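Search forums
Search titles only
Advanced search

Automation coming to our floor – how did it go at your place?

linen_and_lists
I've been in housekeeping at the Lunde, which is the long-stay building Veltham runs out in Drastley, for longer than I care to add up. We have 33 rooms, and people live in them for months at a time, so it isn't like a regular hotel where you strip everything and start over. You work around people's lives. You learn who wants the window cracked and who will be upset if the book by the bed gets closed.

In October they told us the company is going to try out robot arms for what they call surface reset, meaning the nightstands, desks and counters. It all gets worked out on a computer first, in pretend rooms, with a program named Gorneck. Three of us from the floor were asked to sit with the setup people and go through the pretend rooms and write down what a housekeeper would do in each one. I said yes before I'd really thought about it, and I've been going back and forth ever since. 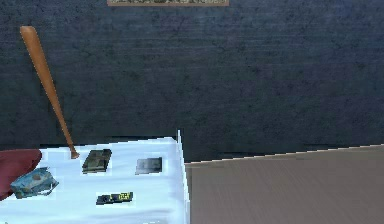 My job in those sessions is mostly to say "leave it" or "move it," and I have never had to put into words so many things my hands just do. You walk into a room and you know. Well, try explaining it! I spent most of one morning on a baseball bat leaned up against the wall with the knob of the handle sitting on the back edge of a white table. The setup fellow had the table down as a simple wipe. I told him no, you wipe that table and bump the bat and down it comes across everything on there, so you lift the bat away first, you lay it somewhere flat, and you put it back the way you found it when you're done. He typed for a long while. Then he wanted to know what "the way you found it" meant in inches, and I didn't have an answer for him.

So that's what I do two mornings a week now, and the rest of the crew covers my rooms while I'm at it. I'd love to hear from anyone who has been through something similar. Did it take work away from you, or did it just move it around?

coffeecart_dee
Oh, I feel this one. We got a dispensing machine in the hospital kitchen where I work and I was the person they asked to "teach" it. I'll be straight with you, I enjoyed it. I'd never had anyone write down a word I said at work before. But my hours did change after, and no one had talked to me about that part. Get it on paper what happens to your regular shifts while you're in those sessions, and who gets the credit when your notes end up in a manual.

nightaudit_77
Going to disagree a little with the worry here. My back is shot from bending over low tables and tubs, and if a machine wants to wipe nightstands it can have every one of them. The part of housekeeping that guests remember is a person saying good morning. Let the arm do the dusting and give us time for that.

linen_and_lists
I'd like to believe that, nightaudit, and I'm sorry about your back – mine isn't much better. My trouble is that the dusting is when I get to say good morning. If I'm not in the room, when am I saying it? Out in the hall, I suppose, to whoever happens to be going by.

I put the other one up so you can see what the bedrooms look like with the arm in there.
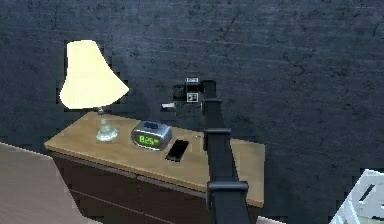
Pretend bedroom in Gorneck. Clock says 8:25.

mopbucket_mel
That lamp would scare me to death. Glass base, and that great big shade to catch an elbow on, if the thing has an elbow. I broke one a lot like it with my own two hands and I was being careful.

linen_and_lists
We did talk about the lamp, Mel! My rule is one hand on the base any time you wipe near it. Then they asked me what the rule is if you've only got the one arm. I said in that case you do the rest of the top and leave the lamp for a person, and to my surprise they wrote that down just as I said it. Same with the phone. I don't pick up a guest's phone to clean under it unless there's a spill, I go around. They had figured everything gets lifted.

shopfloor_gus
I'm going to be the grump. I was on a packing line when they brought in arms and it started exactly like this, with the friendly sessions and the good coffee. They ran 549 practice runs before ours ever touched a real box, and every time it messed up they came and asked one of us how we'd do it. Once it quit messing up they quit asking. I'm not saying don't help. I'm saying each thing you tell them is worth something, so ask for something.

coffeecart_dee
Gus, some of us did come out okay. I train the new people on the machine now and I'm paid a little more for it.

shopfloor_gus
Glad to hear it. How many of you were there before?

coffeecart_dee
More than now. I won't pretend otherwise.

nightaudit_77
Still say a packing line isn't a long-stay hotel. Boxes don't complain to the front desk when you move their slippers.

linen_and_lists
Thank you all, and I mean you too, Gus. I talked it over with the other two on my break and we're going to ask for a written answer about our hours before the next round. We also want one more thing, which is for the person who normally does a room to decide whether the arm goes in it at all. Some of our residents would get a kick out of it and some would be packed and gone by supper. I'll come back and post what Veltham says. If anybody has wording that worked for a letter like that, I'd be grateful, I'm much better with a list than a letter.

mopbucket_mel
Sending you ours tonight once I'm off shift. It's for floor scrubbers, so you'll have to change the middle.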